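How Did a Letter Find Its Way Before Stamps? An Afternoon With a Retired Postal Historian

29 September 2021

The kettle had already boiled once by the time I found the right door in Pletmont, and it was boiled again for my sake, which tells you a good deal about the kind of afternoon it was going to be. I had come to ask a retired schoolteacher about old letters. She has spent the better part of her life reading other people's mail (her words, and she laughed when she said them), all of it written by people long gone, and she asked me to leave her name out of this because she already gets more letters than she can answer.

I began with what I thought was an easy one. Who paid for a letter before there were stamps?

"Usually the person who got it," she said. "That surprises children more than anything else I ever taught them. You'd hear a knock, and there would be a man holding a letter with your name on it, and he would want money before he handed it over. And it could be a lot of money! A working family might have to think hard about whether they wanted to hear from their own son."

In Britain, before the reforms of 1840, the price depended on how far the letter had come and how many sheets of paper were in it. A second sheet could double the cost, so people became very good at using up every bit of the first one. She brought out a copy of a page where the writer had filled the paper, turned it sideways, and written straight across the first set of lines.

"It's called cross-writing, and you get used to it," she told me, though I had been squinting at it for a good while and had managed only the word "turnips." "You let your eye follow one direction and pretend the other lines are wallpaper. I read a whole courtship that way one December, when I had a bad cold and couldn't go out."

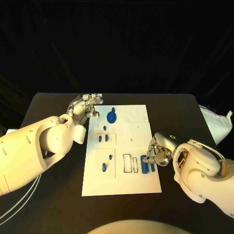

I wanted to know about envelopes, too, and she seemed pleased that I had asked. For a long time most people didn't use them. An envelope counted as another sheet and was charged like one, so you folded the letter in on itself, tucked the ends together, and sealed it with wax or a little paste wafer. The address went on the outside of the same piece of paper.

"And the address might be hardly anything," she said. "The name, the town, perhaps 'near the bridge.' House numbers weren't everywhere, and in a small place they weren't needed. The person carrying the letter asked at the inn, and the inn knew. I have a soft spot for those innkeepers. They kept letters behind the bar for weeks."

Did people try to cheat? Oh, they certainly did, and she enjoyed this part so much that her tea went cold. Some families agreed on signs ahead of time. A small mark by the address might mean that all was well, or a name spelled a certain way might mean that a baby had come. The person at the door looked at the outside, learned what they needed, and handed the letter back without paying a penny.

"So the post had carried it all that way for nothing," she said. "You can see why somebody wanted the money up front."

That was what the Penny Black did in 1840. The sender paid, the stamp showed it, and a light letter could go anywhere in the country for the same price. She has 2 of them in an album, neither one in very good shape, and she likes them better that way. One has such a heavy cancel on it that you can barely make out the queen.

We talked for a while about letters that crossed the sea, which is where her own collecting began. She grew up in a house where mail from abroad was read out loud at the table, sometimes more than once, and she still thinks of a letter as something that belongs to a whole room. Ship captains often carried private letters in a bag, she explained, and a bag might hang in a coffee house near the docks until the ship was ready to leave. You dropped yours in and hoped.

"People sent the same letter by different ships," she said. "They'd begin with a list of what they had already sent, in case it was at the bottom of the ocean. It makes for slow reading, but I find it very touching."

I asked what she would tell a young reader who wanted to start looking at old letters. Start at home, she said, with whatever is in the drawer. A postcard from a grandparent will do nicely. Look at the postmark first, then the stamp, then the handwriting, and save the message for the end. Keep the paper out of the sun, and please don't use tape.

She walked me out to the gate afterward and asked whether I wrote letters myself. I said I hadn't in years. She went back inside, came out with a sheet of paper and a stamped envelope, and told me to let her know when I got home.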